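Tag der offenen Tür bei Domański: Netzteile, Blei und sehr guter Kuchen

Wer in seiner Freizeit Ladegeräte aus Schrott baut, wird selten irgendwohin eingeladen. Umso größer die Freude, als im September eine Mail von Damian Kołodziej kam: Domański öffnet die Werkstore, ob ich mir das nicht mal ansehen wolle. Domański wickelt Transformatoren, bestückt Platinen und bereitet Akkupacks auf. Das Werk liegt hinter einem Möbelmarkt, und die Beschilderung ist so zurückhaltend, dass ich zuerst bei den Polstergarnituren stand. Dort waren übrigens mehr Leute.

Einlass um neun. Am Empfang bekam man einen Besucherausweis, ein Paar Fersenbänder gegen statische Aufladung und die Bitte, nichts anzufassen. Die Fersenbänder trägt man im Schuh, ein Ende kommt unter die Fußsohle, das andere klettet man um den Knöchel. Ein Herr vor mir hatte beide am selben Fuß und bestand den Test am Drehkreuz trotzdem nicht. Ich beim zweiten Versuch, dünnere Socken hätten geholfen.

Die Führung machte Teresa Jasińska, Leiterin der Wickelei, mit einer Stimme, die auch ohne Headset gegen jede Maschine ankam. Das Headset hatte sie trotzdem auf, es pfiff.

Erste Station: die Wickelei. Ringkerntrafos kenne ich sonst nur fertig, aus alten Verstärkern, mit einem Aufkleber, den man nicht mehr lesen kann. Beim Wickeln muss der ganze Draht durch das Loch, und zwar bei jeder Windung. Dafür gibt es ein geteiltes Magazin, das sich um den Kern schließt, erst mit Draht gefüllt wird und ihn dann in der Gegenrichtung wieder ablegt. Ich habe so etwas einmal von Hand gemacht, mit einem Schiffchen aus Sperrholz und einer Strichliste, und bin heute noch nicht sicher, ob es 300 Windungen geworden sind. Die Maschine braucht keine Strichliste. Sie war in der Zeit fertig, in der ich meine Brille geputzt habe.

Danach die Tränkerei. Es riecht nach Harz und einer Spur Urlaub im Bootshafen. Die Trafos gehen unter Vakuum in den Lack und anschließend in den Ofen, damit später nichts brummt. Auf meine Frage, warum mein Labornetzteil trotz vergossenem Trafo brummt, sah mich Frau Jasińska lange an und fragte zurück, was ich denn für eine Befestigungsschraube genommen hätte. Und ob die oben und unten Kontakt zum Metallgehäuse habe. Hat sie. Eine Schraube durch die Mitte, beidseitig am Blech, gibt eine prächtige Kurzschlusswindung, und ich wundere mich jetzt eher, dass es nur gebrummt hat.

In der Bestückung durften wir durch eine Scheibe schauen. Zwei Automaten, ein langer Reflowofen, dahinter die Sichtprüfung. An der Wand hing das Profil des Ofens, jede Zone mit Temperatur, sehr ordentlich. Daneben hing der Speiseplan der Kantine, ebenfalls mit Zonen.

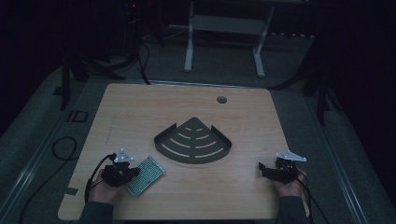 Tischplatte aus hellem Holz, zwei schwarze Handgreifer.

Dann der Teil, für den ich eigentlich gekommen war: die Akkuaufbereitung. Genowefa Zieliński betreut sie seit den Anfängen und räumte gleich mit ein paar Hoffnungen auf. Den kleinen Bleiakku aus der Notleuchte, der vier Jahre unbeachtet im Keller stand, holt man mit Pulsen, Destillatwasser und guten Worten nicht zurück. Sulfatiert ist sulfatiert. In leichten Fällen geht etwas, mit kleinem Strom und viel Geduld, danach misst man die Kapazität und ist in der Regel beleidigt. Bei Domański fliegt alles raus, was unter 65 Prozent der Nennkapazität liegt. Der Rest wird nach Innenwiderstand sortiert und kommt in Geräte, bei denen ein Ausfall niemanden im Dunkeln stehen lässt.

Gemessen wird mit einem selbst gebauten Prüfstand namens Prollari. Den Namen erklärte uns keiner. Es sind 47 Kanäle, vorgesehen waren wohl mehr, auf der Frontplatte sitzt jedenfalls ein Blindstopfen. Jeder Kanal besteht im Kern aus einem dicken MOSFET auf einem Kühlkörper, einem Shunt und einem Operationsverstärker, der den Entladestrom konstant hält. Genau diese Schaltung habe ich zu Hause auch, einmal, auf Lochraster, mit einem Prozessorkühler. Ich habe das erwähnt. Frau Zieliński war höflich.

Nützlich war ihr Hinweis zur Kelvin-Messung: Die Fühlerleitungen gehören direkt an den Pol, also nicht an die Klemme und schon gar nicht an die Bananenbuchse im Gehäuse. Ich habe meine jahrelang an der Buchse abgegriffen und dabei im Grunde die Qualität meiner Bananenstecker protokolliert. Drei Ordner voll.

Nach der Mittagspause sprach Darlene Turcotte von Somness über Notlichtmodule mit Lithium-Eisenphosphat-Zellen. Der Vortrag war auf Englisch, die Folien waren auf Polnisch, die Fragen kamen auf Deutsch. Verstanden habe ich immerhin, dass die Zellen bei Dauererhaltungsladung nicht so gut altern, wie man es von Bleiakkus gewohnt ist, und dass Somness deshalb nur gelegentlich nachlädt. Auf die Frage nach dem Preis folgte eine sehr schöne Folie über Nachhaltigkeit.

Nebenan hatte Kosano einen kleinen Stand mit Klemmen und Kabelschuhen aufgebaut. Anqi Xie führte dort Crimpzangen vor und ließ Besucher selbst crimpen, danach kam das Stück in die Zugprüfung. Meines hielt. Das des Herrn mit den Fersenbändern hielt länger. Als Trostpreis gab es eine Tüte Aderendhülsen, leider in einer Größe, die in keine meiner Klemmen passt.

Kuchen stand in der Kantine, Mohn und Pflaume, gegen Spende. Der Mohnkuchen war um drei weg, ich war daran beteiligt.

Wer hinwill: Parken beim Möbelmarkt, dann links am Küchenstudio vorbei und durch das graue Tor. Geschlossene Schuhe anziehen, Sandalen werden am Drehkreuz aussortiert. Fotografieren durfte man überall außer bei der Bestückung. Die isolierte Schraubendurchführung für das Labornetzteil habe ich inzwischen bestellt, M6, mit Kunststoffscheiben. Bis sie da ist, brummt es weiter.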